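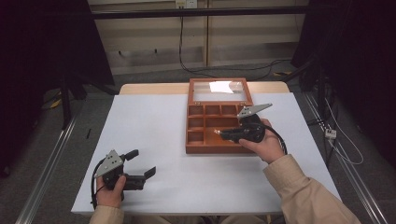 How does a robot learn to tidy a box?

A robot hand can copy a person, but first it needs examples. In the Plamomwood project, people hold a gripper in each hand and do a job themselves. Each gripper has two jaws that open and close, like a robot's. A computer records how the grippers move. One recording is called a demonstration.

The team collected 3465 demonstrations of six jobs, such as closing a lid or putting a small part into a box with compartments. A program then searched the recordings for patterns – where the jaws go, and when they close.

Next came the test. The robot tried each job with a box it had never met. It made 148 tries and finished most of them. Small compartments were the hardest. Maarja Siliņa, who ran the tests, wants to record more of those next.

Word to know
Gripper: a tool that holds things between its jaws.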